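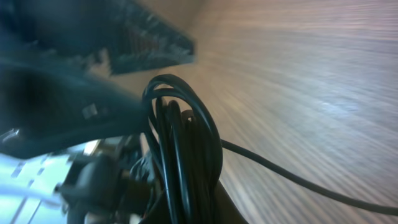
Black cable on the bench, wrist camera view.

Cable prep at Unevham, month two with the arms. The coiling used to be a person's whole shift. Now one operator minds two stations and logs faults. 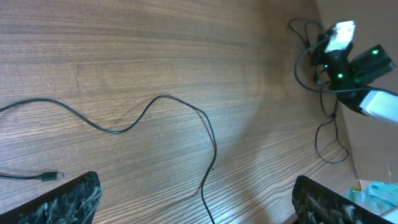
Most faults are slack - the gripper closes beside the cable and someone has to re-lay it by hand. October log: 2621 picks, 12 call-outs.

Fewer sore wrists, more walking. The late shift want the fault log kept on paper. Gosden starts on the same set-up at 7.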